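Skip to content

Print this page | E-mail this article

Leave the Work Surface Bare

By Carla Majali

Every February I help refit the craft room at the Niven Street center, and every February we have the same argument about the tables. One side wants them covered. Vinyl, oilcloth, clear plastic, anything that wipes down. The other side wants plain wood. I am on the side of plain wood, and after last winter I am less polite about it.

The case for covering is easy to state. Glue and paint come off vinyl with a wet rag. A new cover costs us 20 dollars and a good maple top costs a great deal more. Fares Qaisi, who does our ordering, points to the receipts, and the receipts are correct. We bought covers twice last year. What he leaves out is that the covers split at the corners, the crumbs got underneath, and the tops we were protecting ended up stained anyway - in rings, where water had sat under the plastic for weeks.

Wood shows what has happened to it, and I count that in its favor. A scratch can be sanded. A glue spot can be scraped. When a spill soaks in, you see it that afternoon and deal with it. A covered table looks fine until you lift the cover.

There is also the matter of how small things behave on it. Children's blocks, beads and game pieces slide on vinyl and stand badly on a wrinkle. On a flat board they stay where they are put. Najwa Haddadin runs the morning group for the under-fives, and she moved her block sets back to bare boards before I had said a word about it.

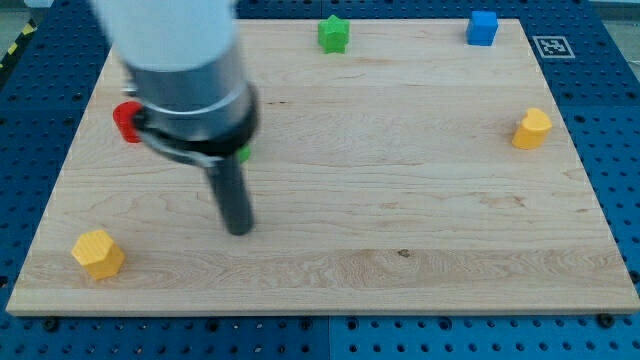 Does a bare board need any finish at all?
A thin coat of food-safe oil twice a year is enough for indoor use, wiped off well and left overnight before anyone works on it.

I would add that the grain is worth something. People who dislike patterned surfaces say that figured wood is distracting and that a child can't pick out a piece against it. I have not seen that. Maple is pale, and a bright green or blue piece stands out against it from across a room. The printed vinyl we had, with its lemons and leaves, hid far more than any knot ever did.

Solange Bailly wrote to me after my last column to say that laminate settles the whole question. It is hard, it is flat and it wipes clean. She is right on all three, and if I were fitting out a lab I might agree with her. But laminate chips at the edge, and once it chips it can't be put right with a sheet of sandpaper. Our one laminate table went to the storeroom with a corner missing. The wooden one next to it is older and still in use.

So my request for this year's budget is plain. Stop buying covers. Put the money toward two decent boards and a way of fastening them down, and give whoever closes up at night a scraper and ten minutes.

Filed under Opinion. Letters to the editor are welcome.

We use cookies to remember your settings. By continuing to read, you accept their use.

Contact | Copyright Findow Community Paper | Back to top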